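4.2. ¿A quién representa el representante regional?

La literatura sobre los consejos consultivos suele dar por buena una cadena de tres eslabones: los distritos eligen delegados, los delegados forman un colegio electoral y el colegio envía a la capital a una persona que habla en nombre de la región. Heiskanen ha defendido esta cadena como un «mecanismo de agregación territorial de baja intensidad», expresión que ha hecho fortuna y que conviene mirar con cierta desconfianza. Lo que se agrega, según nuestra lectura de las actas, son preferencias de delegados. Que esas preferencias guarden relación con las de los distritos es una hipótesis, y los trabajos que la sostienen rara vez la someten a prueba.

El corpus que manejamos consta de 82 sesiones de elección en colegios regionales. Solo de una parte de ellas se conserva el acta completa, con el recuento por candidato, la lista de asistentes y las incidencias. En las demás disponemos del resultado proclamado y, con suerte, de una nota del presidente de mesa. Partanen utiliza este mismo material y concluye que la elección indirecta «tiende al consenso». No vemos cómo puede llegarse ahí. Un resultado proclamado sin recuento es compatible con la unanimidad y también con una división por la mitad, y tratar el silencio del acta como ausencia de conflicto equivale a suponer lo que se quería demostrar.

El caso de Gosow ilustra el problema. El colegio reunía a 46 delegados y concurrieron tres candidatos. Fue elegido el que obtuvo 19 votos, puesto que el reglamento exigía mayoría simple y no preveía segunda vuelta. El comunicado posterior habla de «la voz unida de la región», fórmula que Partanen recoge sin comentario. La mayor parte del colegio había votado a otra persona. Nada de esto invalida la elección, que se ajustó a las reglas vigentes, pero la distancia entre el recuento y el comunicado debería bastar para no citar el segundo como prueba de nada.

Hodard presenta una dificultad distinta. Allí el reglamento sí contempla una segunda vuelta, y el candidato más votado en la primera la perdió. Se ha querido ver en ello un ejemplo de deliberación entre rondas: los delegados habrían escuchado argumentos y reconsiderado su postura. Es posible. Entre una votación y otra mediaron cuarenta minutos, el acta no registra ninguna intervención y los dos delegados a los que se pidió un testimonio posterior ofrecieron versiones incompatibles. Uno recordaba un debate largo en el pasillo; el otro, que los partidarios del tercer candidato recibieron instrucciones por teléfono. Con estos mimbres, la explicación deliberativa no es mejor que la disciplinaria, y quien prefiera una de las dos tendrá que aportar algo más que simpatía por ella.

Magagula propone salvar la tesis del consenso mediante un indicador indirecto: la ausencia de impugnaciones. Si los perdedores no recurren, razona, es que aceptan el resultado y, con él, la legitimidad del elegido. El argumento tropieza con los costes. En Hakala, el plazo para impugnar vencía a las seis de la tarde de la misma jornada y el escrito debía presentarse en una oficina que cerraba antes. En otras regiones el recurso exige un depósito que el reglamento no fija y que queda al criterio de la mesa. Donde impugnar es caro, lento o materialmente imposible, la falta de impugnaciones mide el diseño del procedimiento. Habría que comparar regiones con costes parecidos, y la muestra no da para ello.

Tampoco nos convence el uso que se hace de la participación. Se repite que los colegios regionales votan casi en pleno y que esa asistencia revela compromiso con la institución. Los delegados, sin embargo, cobran dieta por asistir y en varias regiones la inasistencia sin justificar acarrea la pérdida del cargo. No es un electorado que decida entre votar y quedarse en casa, de modo que trasladar aquí las interpretaciones habituales de la participación ciudadana resulta, como mínimo, apresurado. Hyvönen lo advierte en una nota a pie de página y, dos páginas después, vuelve a emplear la asistencia como señal de apoyo.

Queda la cuestión de la trayectoria previa de los elegidos. En las biografías oficiales abundan los antiguos mandos militares, los directores de banco jubilados y los dirigentes de asociaciones profesionales, perfil que los defensores del modelo presentan como una reserva de experiencia. Puede serlo. También puede indicar que para hacer campaña ante los delegados de toda una región se necesitan un vehículo, tiempo libre y una agenda de contactos que la mayoría de los aspirantes no tiene. La base de datos Virkex, de la que proceden casi todas las biografías citadas en este debate, incluye únicamente a los ganadores. Sin información sobre los derrotados, y menos aún sobre quienes no llegaron a presentarse, no hay manera de distinguir entre una selección por mérito y una selección por recursos. Resulta llamativo que esta limitación, evidente en cuanto se abre el archivo, no figure en ninguno de los cuatro artículos que lo explotan.

Nuestra propia codificación tiene defectos que conviene declarar. Clasificamos como «competida» toda elección en la que el segundo candidato obtuvo al menos un tercio de los votos del primero, umbral discutible que heredamos de estudios anteriores para poder compararnos con ellos. Si se eleva a la mitad, varias elecciones cambian de categoría y la diferencia entre regiones del norte y del sur, que en la sección 3 ya calificábamos de débil, desaparece. Preferimos dejar constancia de ello antes que defender un hallazgo que depende de una fracción elegida por costumbre. Las actas dudosas fueron leídas por dos codificadores; los desacuerdos se resolvieron hablando, procedimiento cómodo que deja poco rastro.

Lo que sí puede afirmarse es modesto. Los reglamentos regionales difieren en la mayoría exigida, en el plazo de recurso y en la publicidad del recuento, y esas diferencias bastan para que dos regiones con el mismo reparto de preferencias proclamen a representantes de signo contrario. Cualquier comparación que las pase por alto estará midiendo, al menos en parte, los reglamentos. De ahí a sostener que el consejo «expresa» a las regiones media un trecho que los datos disponibles no permiten recorrer.
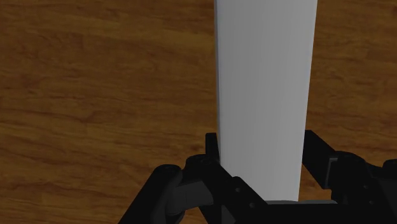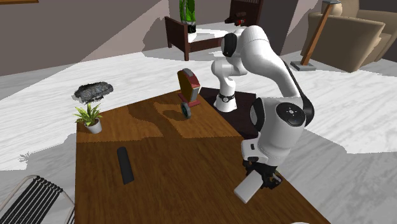
Figura 3. Objeto rectangular blanco y superficie de madera. Imágenes generadas por ordenador.

Nilton Cárdenas objetó, al leer una versión anterior de esta sección, que el listón era demasiado alto: ningún órgano consultivo saldría bien parado si se le exigiera probar que cada voto de un delegado refleja el de su distrito, y la elección directa tampoco supera ese examen. A su juicio, la pregunta pertinente es si los representantes así elegidos actúan luego de otro modo que los designados por el ejecutivo. Aceptamos la segunda parte. La comparación con los miembros designados sería más informativa que cualquiera de las discutidas aquí, y requeriría acceso a las deliberaciones del consejo, que son reservadas. En cuanto a la primera, no pedimos una correspondencia voto a voto. Pedimos que, cuando se escriba que una región ha hablado, se indique cuántos delegados votaron a favor, cuántos en contra y dónde puede consultarse el acta.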